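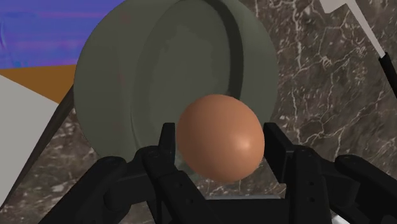
Unser Flur soll endlich Farbe kriegen, und ich drehe mich seit Wochen im Kreis! Altbau in Zendau, Erdgeschoss, der Flur ist ein langer Schlauch mit einem einzigen Fenster über der Haustür, alter Kalkputz, an vielen Stellen geflickt. Seit dem Einzug ist alles weiß, und ich kann es nicht mehr sehen. Ich will Terrakotta, aber bitte kein Pizzeria-Terrakotta (ihr wisst, was ich meine, mit Wischtechnik und Efeu aus Plastik). Mir schwebt der Ton von der eiförmigen Kugel im Bild vor, so ein warmes Orange, das zum Rand hin ins Bräunliche geht und in der Mitte heller bleibt. Im Laden hatte ich die Asante 3826 von Narnance in der Hand, das Kärtchen kommt ziemlich nah ran, nur eben auf der Größe einer Briefmarke. Jetzt habe ich Angst, dass mir das Ding auf der ganzen Wand um die Ohren fliegt. Hat jemand von euch einen dunklen Flur in so einem Ton gestrichen und mag erzählen, wie das geworden ist? Und muss auf alten Kalkputz zwingend Silikatfarbe, oder geht auch eine normale Dispersion?

Gruß von der flurtante

altbau_ente schrieb:

Ja! Ich! Unser Flur ist seit zwei Jahren in einem ganz ähnlichen Ton und ich liebe ihn immer noch. Hatten vorher auch alles weiß, und weiß in einem dunklen Flur ist einfach grau, da kann man streichen, was man will. Mit dem Terrakotta wirkt es abends bei Lampenlicht richtig gemütlich, wie in so einem alten Gasthaus, nur ohne den Geruch. Tagsüber ist es dunkler als vorher, klar, aber im Flur lese ich ja keine Zeitung.

Was ich anders machen würde: die Decke. Die haben wir knallweiß gelassen und der Kontrast ist brutal. Nimm lieber ein gebrochenes Weiß mit einem Klecks von der Wandfarbe drin.

mokkatasse schrieb:

Ich bin leider die Spaßbremse. Wir hatten das auch, Flur ohne richtiges Tageslicht, schönes warmes Orangebraun ausgesucht, und nach drei Monaten habe ich alles wieder überstrichen. Das sah aus wie Leberwurst. Im Laden traumhaft, auf dem Balkon in der Sonne traumhaft, im Flur Leberwurst. Das Problem ist das Licht von oben, das kommt nur auf den ersten zwei Metern an und dahinter säuft die Farbe ab.

Wenn du ein bisschen Orange willst, dann streich die Türrahmen oder den Sockel und lass den Rest hell. Dann hast du auch was davon, wenn du es in einem Jahr über hast.

altbau_ente schrieb:

Leberwurst, haha. Welche Lampen hattet ihr denn drin? Das macht bei dem Ton nämlich ALLES aus.

mokkatasse schrieb:

Ganz normale LED, auf der Packung stand 4000 Kelvin. Haben wir heute noch.

altbau_ente schrieb:

Na dann ist doch alles geklärt! Neutralweiß auf Terrakotta, da wird mir auch schlecht. Probier mal warmweiße Birnen, bevor du der Farbe die Schuld gibst. Bei uns hängen lauter ganz warme drin und da leuchtet die Wand richtig.

mokkatasse schrieb:

Ich will aber kein Funzellicht, ich suche im Flur morgens meine Schlüssel. Und wenn eine Wandfarbe nur mit einer bestimmten Birne erträglich ist, ist es für mich die falsche Farbe. Kann jeder anders sehen.

kellenkurt_ost schrieb:

Bevor ihr euch über Leuchtmittel in die Haare kriegt, erst mal der Untergrund, sonst könnt ihr nachher in jedem Licht zugucken, wie es abblättert.

Alter Kalkputz plus Dispersion geht manchmal gut und manchmal nicht. Erdgeschoss, Altbau, Außenwand dabei? Dann würde ich nichts draufschmieren, was die Wand zumacht. Silikat ist da die saubere Lösung, ABER nur, wenn unter dem Weiß nicht schon zwei Schichten Dispersion kleben. Silikat will mit dem Putz reagieren, auf einem alten Plastikfilm kann es das nicht. Also: nassen Schwamm nehmen, an einer unauffälligen Stelle reiben. Zieht das Wasser ein und wird die Stelle dunkel, sieht es gut aus. Perlt es ab, hast du Dispersion oder Latex drauf. Kreidet es am Finger, ist es vermutlich alte Leimfarbe und die muss komplett runter.

Und die geflickten Stellen: womit geflickt? Wenn da Gipsspachtel drin ist, zeichnet sich das bei Silikat gnadenlos ab. Gerade bei einem kräftigen Ton. Da brauchst du vorher einen passenden Grund.

flurtante schrieb:

Oh je, okay. War gerade mit dem Schwamm unterwegs. An der Außenwand zieht es sofort ein, an der Wand zur Küche perlt es ab wie auf einer Regenjacke. Die Flicken sind von den Vorbesitzern, ich habe keine Ahnung, womit. Sie sind jedenfalls viel härter als der Rest und ganz glatt.

An der Decke habe ich mich noch gar nicht getraut zu reiben.

kellenkurt_ost schrieb:

Dann hast du zwei verschiedene Wände. Nicht schlimm, kommt im Altbau dauernd vor. Zwei Wege: entweder an der Küchenwand den alten Anstrich runter (Abbeizer, Spachtel, viel Kaffee) oder eine Dispersionssilikatfarbe nehmen und die Küchenwand mit Quarzgrund vorbereiten. Ich würde den zweiten Weg gehen, für den ersten muss man jung oder verliebt ins Haus sein.

Glatt und hart klingt nach irgendeinem Füllspachtel. Anschleifen, grundieren, dann die ganze Wand einmal mit dem Quarzgrund, den kann man in der Regel auch abtönen lassen. Mach das! Auf weißem Grund brauchst du bei Terrakotta sonst gern mal drei Anstriche.

pinselohr schrieb:

Zum abgetönten Grund: unbedingt. Haben wir bei unserem Treppenhaus vergessen und der vierte Anstrich war dann kein Vergnügen mehr.

Bei der Farbe selbst werfe ich noch Stillico in den Raum, die haben eine fertig gemischte Silikatfarbe in so einem Ziegelton, Nummer 1115. Etwas bräunlicher als deine Asante, dafür sehr matt. Matt ist bei krummen Altbauwänden Gold wert, sonst siehst du bei Seitenlicht jede Delle. Nachteil: Jacken und Rucksäcke hinterlassen Spuren, und feucht abwischen kannst du vergessen, das gibt helle Flecken. Wir haben unten am Treppenlauf deswegen eine Holzverkleidung nachgerüstet.

flurtante schrieb:

Matt klingt gut, Flecken klingen schlecht. Wir haben einen Hund und zwei Fahrräder, die durch den Flur müssen :( Wie ist die denn vom Ton her im Vergleich, eher Richtung rot oder Richtung gelb?

pinselohr schrieb:

Eher Richtung rot. Auf dem Karton sah sie fast rostig aus, an der Wand dann etwas freundlicher. Wenn du es orangiger magst, bleib lieber bei der Asante.

altbau_ente schrieb:

Wegen Hund und Fahrrädern: mach doch einen Sockel! Haben wir auch, so bis knapp über die Klinke, in einem dunkleren Braun mit einer abwaschbaren Farbe, oben drüber dann das Terrakotta. Das nimmt auch gleich der Wand die Wucht. Und deine zwei Brauntöne aus dem Bild hättest du damit auch untergebracht.

kellenkurt_ost schrieb:

Abwaschbar heißt leider meistens dicht. An der Küchenwand meinetwegen, an der Außenwand bitte nicht, schon gar nicht unten, da kommt die Feuchtigkeit zuerst raus. Habe ich oft genug abgekratzt, solche Sockel.

altbau_ente schrieb:

Unserer hält seit zwei Jahren ohne jede Blase. Man kann auch alles totwarnen.

kellenkurt_ost schrieb:

Zwei Jahre sind für eine Wand gar nichts. Ist eure Sockelwand denn außen oder innen?

altbau_ente schrieb:

Innen. Beide Seiten. Gut, Punkt für dich.

mokkatasse schrieb:

Ich halte trotzdem an meiner Türrahmen-Idee fest, die überlebt auch Hunde. Und falls du doch die ganze Wand machst: streich vorher ein großes Stück Karton, und zwar wirklich groß, und stell es ganz hinten in den Flur, wo es am dunkelsten ist. Morgens gucken, mittags gucken, abends mit Lampe gucken. Ich hatte damals nur ein Probekärtchen und habe es neben die Haustür gehalten, da sieht alles gut aus.

Auf so einer runden Form wie in deinem Bild hast du ja Glanzpunkt und dunkle Ränder gleichzeitig, das ist lebendig. Auf einer geraden Wand hast du einen Ton, fertig. Den Unterschied habe ich unterschätzt.

flurtante schrieb:

Das mit dem einen Ton ist ein guter Einwand, daran hatte ich gar nicht gedacht! Vielleicht mag ich bei dem Ding im Bild ja gerade den Verlauf. Gibt es irgendwas, womit man so eine leichte Bewegung in die Fläche kriegt, ohne dass es nach Wischtechnik aussieht?

pinselohr schrieb:

Mit der Bürste streichen statt mit der Rolle. Große Streichbürste, kreuz und quer, nass in nass, und die letzte Schicht ein bisschen verdünnt. Das wird leicht wolkig, aber so dezent, dass man es erst auf den zweiten Blick merkt. Bei Silikat klappt das sehr schön. Nur zu zweit arbeiten und keine Pause mitten in der Wand machen, sonst hast du da einen Ansatz, den du nie wieder loswirst (frag nicht).

kellenkurt_ost schrieb:

Unterschreibe ich. Und nicht im tiefsten Winter machen, wenn der Flur unbeheizt ist. Steht auf dem Eimer, wie warm es mindestens sein muss, daran bitte halten. Augen schützen, Scheiben und Fliesen abkleben, Silikatspritzer gehen von Glas nicht mehr runter.

flurtante schrieb:

So, kleiner Zwischenstand. Ich habe mir einen Probetopf von der Asante mischen lassen und zwei dicke Kartons gestrichen, einen mit Rolle und einen mit Bürste. Die stehen jetzt hinten neben der Kellertür. Der mit der Bürste gefällt mir um Längen besser, da hat pinselohr echt recht gehabt! Mittags ist der Ton wunderschön, gegen 16 Uhr wird er, naja, mokkatasse, ich sage nicht Leberwurst, aber ich habe kurz an dich gedacht. Mit der warmen Birne war es dann wieder gut. Mein Mann findet es »sehr orange«, der findet aber auch Beige gewagt.

Plan ist jetzt: Küchenwand anschleifen und mit abgetöntem Grund vorbereiten, dann alles in Dispersionssilikat, Decke gebrochen weiß. Über den Sockel streiten wir zu Hause noch. Im Dezember kommt Besuch, bis dahin müsste der Flur eigentlich fertig sein. Der Flur hat 11 Meter Länge, reicht mir da ein Eimer oder soll ich gleich zwei holen?

kellenkurt_ost schrieb:

Hol zwei, aus derselben Charge, und kipp sie vor dem Streichen zusammen in einen großen Kübel. Nachgemischtes siehst du bei dem Ton sofort.

mokkatasse schrieb:

Ich erwarte Bilder um 16 Uhr. Ohne Lampe!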